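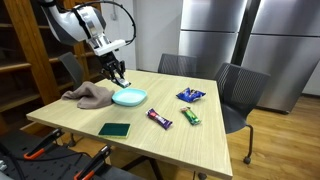 *Light blue bowl and cloth on the table.*

**Restaurant Golberg: opening checklist, kitchen and dining room**
Checked by: Danylo Savchuk, 10 December 2022

- [x] Walk-in cooler, temperature at the door and at the back. Both good. The thermometer at the back is hard to read, please order a new one.
- [x] Fryer oil. Changed in the evening by the late shift, and the date is on the label.
- [ ] Hand sink next to the pastry station. Paper towels were missing. I filled them, but the holder does not close.
- [x] Hood filters. Clean. The third from left is a little bent.
- [ ] Emergency exit to the yard. Two crates from Honkanen were standing before the door. I moved them. It is the same remark as in August.

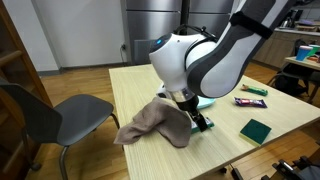 Pieter Verstraete wrote under this point: the delivery comes before anyone has the key for the dry store, so the driver has no other place. Can we give him a key, or can he come later?

I answer: later is better. I will call Honkanen.

- [x] Allergen folder. Complete, also for the new mussel dish.
- [x] Dining room, guest limit 83. The sign is at the entrance and can be read.
- [ ] Candles on the tables. Four holders have a crack in the glass. Taken away, not to be used again.
- [x] Fire blanket and extinguishers. Seals are not broken.
- [ ] Dishwasher, final rinse. It showed 50 degrees in the first cycle and this is too low. Mostier is informed, their ticket is 317. Until they come, use the small machine at the bar.

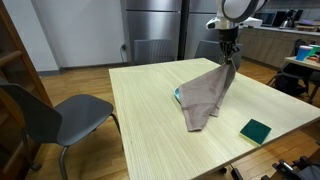 *Cloth and sponge, table top.*

Still open: towel holder, key or delivery time, candle holders, dishwasher. Sointu Eskola signs when these are done.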